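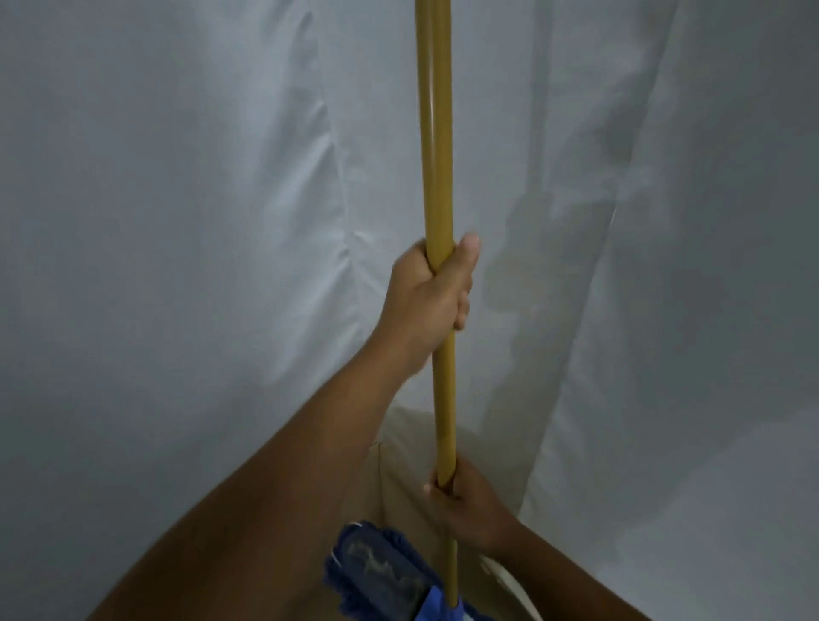 One reader of the last edition wrote to complain that the chapter on buying began with prices. By the time a price arrives, the letter went on, most of the decision has already been made, usually by whoever wrote down what the machine was for. We have taken the point. Prices now come in the second half of this chapter, and the first half deals with the work.

# Chapter 6: Planning and Budgeting for a Cleaning Robot

## What this chapter covers

By the end of the chapter you should be able to:

- describe a cleaning task well enough for a supplier to quote against it
- separate the time a robot saves from the time it moves to another part of the day
- draw up a budget that covers the whole life of the machine
- plan a trial and decide beforehand what result would stop the purchase
- read a quotation and find what has been left out of it

You will need the task sheet you filled in at the end of Chapter 5. If you haven't got one, use the Balamance figures given below.

**Key terms:** attended time, consumables, task survey, whole-life cost, residual work, service level, acceptance test.

## 6.1 Start with the mop

A mop is cheap, it is carried to where it is needed, and the person holding it with both hands can see what is on the floor. It can be pushed into a corner or drawn back from a curtain. Any machine bought for the same floor will be compared with it every day by the people who used to do the job by hand, so the buyer should make the comparison first.

The usual mistake is to compare the robot with the whole job. "Mopping" on a rota covers a good deal more than moving a wet head across a floor. It takes in fetching the equipment, filling and emptying, shifting furniture, picking things up, dealing with spills, putting out a warning sign, and going back over the patch that somebody has walked across. A floor-washing robot does one of these. Some models do part of another, such as filling and emptying at a docking station. The rest stays with a person, and we call it **residual work**.

Residual work is easy to miss on paper. It is spread through the shift in short pieces and hardly any rota lists it. The only reliable way to find it is to go and watch, with a clipboard, on an ordinary day. This is the **task survey**. Tell the staff in advance what you are doing and why. If they think you are timing them in order to cut their hours, they will work in a way you won't see again, and your figures will be useless.

A task survey for floor cleaning should record:

1. The area of each room or corridor, and the part of it that is open floor
2. The floor covering, with any joins, ramps or thresholds
3. What stands on the floor, and which of it is moved for cleaning
4. What hangs down to the floor, such as curtains or long cloths
5. The hours when the area is free
6. How often it is cleaned on the rota, and how often it is cleaned in practice
7. Where water is drawn and where it is poured away

Item 4 is often left off. Hanging fabric matters to a robot in two ways. Its sensors may treat a curtain as a wall and stop short of it, or they may miss the lower edge and let the machine run in underneath. Either can be dealt with, by tying the fabric back or by marking a boundary on the map, but somebody has to do it, and the time goes into the residual work.

## 6.2 The Balamance case

We shall use one case throughout the chapter. Balamance is a residential centre with bedrooms on two floors and a ground floor of shared rooms. Its cleaning is done under contract by Joritz. In January the centre asked Joritz to look into a floor-washing robot for the ground floor, where there is 1073 square metres of hard flooring to be washed 6 nights a week.

Joritz asked for a quotation from one supplier, Inditz, for its Addo machine. The quotation came back quickly. It gave a purchase price, a delivery charge and a yearly service charge, and it stated that the robot would wash the whole ground floor in a single night.

That may well have been true. It didn't help Joritz very much, because the firm had asked only for "a robot to do the ground floor". The task survey was done afterwards, and it changed the picture in three places.

**Open floor.** The dining room and the corridors were clear at night. The lounge was not. It had armchairs, loose cushions, low tables and full-length curtains, and a person with a mop worked in and out of these without moving most of them. A robot would have to leave wide margins, and the margins would still need mopping.

**Time.** On the corridors, hand mopping took 45 minutes a night. Looking after the robot on the same corridors - setting it going, checking behind it, rinsing the tanks, wiping down the brushes - was put at 30 minutes. The saving was therefore a quarter of an hour a night, or an hour and a half across the week. Inditz's figure for the same stretch was the full 45 minutes, and it had been reached by counting the robot's attended time as nil.

**Storage.** The cleaning cupboard had no socket and its door was too narrow for the docking station. The nearest place with both power and a drain was the laundry, at the other end of the building, through two fire doors that must be kept shut.

None of this ruled the purchase out. Joritz went back to Inditz with a shorter and more exact request: corridors and dining room only, docking in the laundry, with the fire doors described. The second quotation was longer than the first and much more useful.

## 6.3 Attended time

**Attended time** is the time a member of staff must give to the machine during or because of its run. It includes preparing the area, starting, freeing the robot when it stops, and cleaning it afterwards. It doesn't include time when the member of staff is elsewhere in the building doing something else, provided that they really can be elsewhere.

The last condition deserves care. If the person on duty has to stay within hearing of the robot's alarm, and there is no other work within hearing, then the whole run is attended time, whatever the brochure says. A machine that stops twice a night can tie up a worker for most of a shift.

Work out attended time separately for each area. One total for the building hides the rooms where the robot costs more labour than it saves. In the Balamance case the lounge was such a room, and it was taken out of the plan at this stage.

It is also worth asking what the saved time will be used for. A quarter of an hour a night can't be taken off a wage bill in any simple way. It can be given to another task, such as the window sills or the stair rails, and the budget should name the task. If no task can be named, enter the saving as nil and see whether the case still stands on other grounds. It may do. A site may want a more regular standard of washing or less strain on staff with bad shoulders, and these are proper reasons for buying. They should be written down as reasons and not turned into invented sums of money.

## 6.4 Whole-life cost

The purchase price is paid once and remembered for years. Most of the other costs are small, come at odd times and are charged to different headings, so that the real total is seldom seen in one place. The **whole-life cost** brings them together over the period for which the machine is expected to stay in use.

| Heading | What to include | Often left out |
|---|---|---|
| Purchase or lease | Machine, docking station, delivery | Fee at the end of a lease |
| Site work | Sockets, drain, door changes | Making good afterwards |
| Setting up | Mapping, first training | Mapping again when furniture moves |
| Consumables | Brushes, pads, filters, detergent | Maker's own detergent if required |
| Service | Yearly contract, call-outs | Travel charges |
| Battery | At least one replacement | Disposal of the old one |
| Software | Licence, map storage | What happens if it lapses |
| Staff | Attended time, training for new starters | Cover during training |
| Hand tools | Mops and buckets still needed | All of it |

Look at the bottom row. Many first budgets take the mops out altogether, as though the robot replaced them. The edges, the corners and the spills remain, and so does the whole floor on any night when the machine is out of order. Keep the hand equipment, keep spare heads for it, and keep the line in the budget.

Two rows need a question to the supplier in writing. The first is software: ask whether the robot will still run on its stored maps if the licence is not renewed. The second is the battery: ask for the price today, and ask who is allowed to fit it.

## 6.5 Before you read on

Use your own task sheet, or the Balamance case, for the following work. Your answers will be needed in section 6.6, where we set out the request for quotation, and again when we plan the trial.

1. List the residual work for one room. Put a time against each item and mark the times you have measured and the times you have guessed.
2. Calculate the attended time for a floor-washing robot in the same room, and compare it with the time for hand mopping.
3. Rewrite the request "a robot to do the ground floor" so that two different suppliers would quote for the same work.
4. Joritz could lease the Addo for a year in place of buying it. Go through the table in 6.4 and note which rows would change, which would stay as they are, and which you can't fill in without asking Inditz.
5. Draft a short notice to cleaning staff explaining a task survey. Ask someone who does cleaning work to read it, and note what they want changed.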